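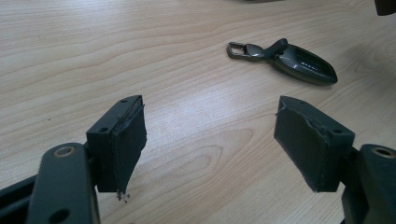 By the Pondden Help Pages team
Updated Nov 29, 2018

Section 3: Oiling and Caring for Your Pondden Table Top

Your new top left our shop with a single thin coat of Zerneline table oil on it, enough to get it safely to your home but not enough for soup, homework and everything else a family table has to put up with. So before you settle in, please set aside an afternoon for the first proper oiling. It's a pleasant job, the sort you can do with the radio on, and most people find they rather look forward to the next one!

What you'll need

The bottle of Zerneline oil from the carton
Sandpaper in 200 and 400 grit (any hardware store will have both)
4 clean cotton cloths, old T-shirts being perfect
A pair of thin gloves
A metal bucket or can with a lid, filled with water

CAUTION: Cloths wet with oil can heat up and catch fire on their own if they're left crumpled in a pile or tossed in the trash. Have the bucket of water ready before you open the bottle.

Getting the surface ready

1. Open a window or two, and move the table out of direct sun if you can.

2. Wipe the whole top with a barely damp cloth, going along the grain, and let it dry completely. Overnight is best, particularly in December when a house may be closed up tight.

3. Sand lightly with the 200 grit. Follow the grain from one end to the other and let the paper do the work (leaning on it only leaves little hollows you'll notice later, usually when company is over). Go easy at the corners and edges.

4. Go over everything again with the 400 grit, then brush off the dust and wipe with a dry cloth.

Note: If you ordered the Prambridge top, skip the 200 grit altogether. It gets a finer sanding from us, and the coarser paper would be a step backward.
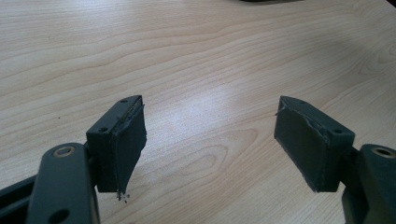 Putting on the oil

5. Shake the bottle well and pour a small puddle near one end. A little goes a long way, and it is much easier to add more than to mop up too much.

6. Spread the oil along the grain with a folded cloth until the surface looks evenly wet. Do the edges too, and don't forget the underside. We know it's no fun lying on the floor, but oiling both faces helps keep the top flat as the seasons change.

7. Wait ten minutes. If you see dull patches, the wood is thirsty there, so dab on a bit more.

8. Wipe off every trace of extra oil with a fresh cloth. Take your time over this one. Oil that stays on the surface turns sticky, and sticky tables collect crumbs like you wouldn't believe.

9. Drop the used cloths straight into the bucket of water and put the lid on. Keep them there until you can take them to your local hazardous waste drop-off.

10. Let the top dry overnight, then repeat steps 5 through 9 for the second coat.

CAUTION: Keep children and pets away from the oil and the bucket the whole time.
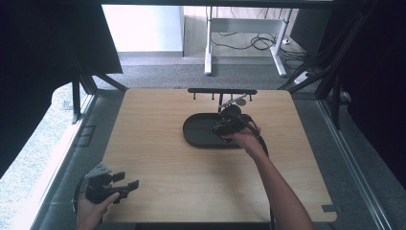
The first few weeks

The oil goes on hardening well after it feels dry to the touch. For the first 3 weeks, use trivets under anything hot and coasters under anything cold, and blot up spills as they happen. Tablecloths should wait until this time is up, as the wood needs air. A faint nutty smell is normal and will fade.

Note: If your top sits on Purves legs, check the bolts once during this period. They should be snug but not forced, so the wood has room to move a little.

For washing up after meals, a soft cloth and a drop of dish soap in warm water is plenty. Dry the table right afterward. Please don't use bleach, scouring pads or spray polish on it.

Section 4 covers water rings, scratches and small dents.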